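Notes on consolidating small outputs before the fees go up

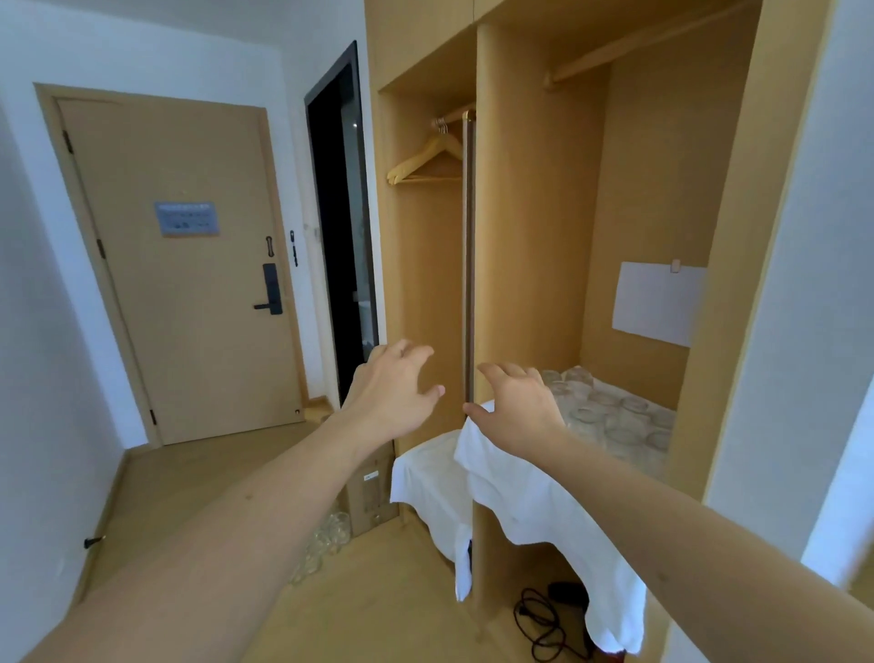

Last changed: 2023-09-20

I have been paid in bitcoin for side work since I moved most of my invoicing to Zestetham. The payments are small and there are many of them. Each one lands as its own output, and each output has to be signed for separately when it is spent. My wallet, Nurnow, shows a single balance on the main screen, so it is easy to forget this.

Last November I tried to pay a supplier from that balance. The wallet picked 60 inputs. Fees were high that week and the quoted cost was close to a third of the payment. I canceled, paid by bank transfer, and started reading about coin selection.

The arithmetic is simple. A native segwit input takes 68 virtual bytes. An output of the same type takes 31. The fee depends on the size of the transaction in virtual bytes and the rate you offer, and the amount being moved does not enter into it. A small output can cost more to spend than it is worth, and whether it does changes with the rate.

What I do now is merge outputs when the mempool is quiet. I set the rate by hand, low, with replace-by-fee turned on, and leave it. One of these sat unconfirmed for 925 blocks before I bumped it. There was no hurry, so I did not mind.

The drawback is privacy. Spending outputs together tells anyone watching the chain that they probably belong to one owner. Svetozár Koubek wrote to me after the first version of this post to say I had passed over that too quickly, and he was right. I now label every incoming payment by client and only merge within a label. Laing and Skolon pay me for unrelated work and have no need to see each other's amounts. This leaves me with more outputs than the cheapest plan would.

Two settings in Nurnow matter. Manual coin control is under Advanced and is off by default. The dust limit is a separate field, which I have at 600 satoshis. Anything at or below it is left out of automatic selection but still counts toward the displayed balance, so the two totals will not match.

Dineo Shabalala asked whether labels survive a restore from seed. They do not. Export them to a file and keep it with the other backups. The export is plain text, so encrypt it first.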